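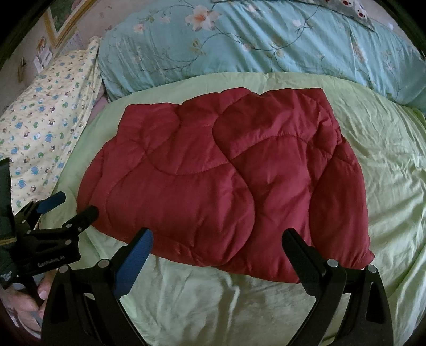

3.2 How bulky bedding is folded

Figure 2. Quilted comforter folded into a roughly rectangular bundle on a made-up sheet.

The second part of the study dealt with comforters and other padded covers. We looked at 87 folds recorded in the Dullgate homes and sorted them by the shape of the finished bundle. Flat sheets were covered in Section 3.1 and are left out of these numbers.

Padded covers do not hold a crease the way a sheet does. The filling pushes back, and the top layer tends to rise where two thicknesses meet. The comforter in Figure 2 has a ridge of this kind, running from the top center toward the lower middle. We scored a bundle as "even" only if no ridge was visible from the foot of the bed. By that rule, 20 of the 87 folds were even.

Most people folded on the bed itself – floors and tables were rarely used. The usual order was to bring the long sides together first and then fold toward the pillows. People who started from the short side ended up with a thicker bundle and more often went back to press it down with a forearm.

Stitching also made a difference. Covers quilted in straight channels were folded along the seams in 76 percent of cases. With curved stitching there was no line to follow, and folders lined up the outer edges by eye. Aydoğan (the second coder) marked edge alignment separately, and the two coders agreed on 78 of the 87 folds. The remaining nine were settled by viewing them again together.

Storage after folding is taken up in Section 3.3, along with the results from the Resia homes.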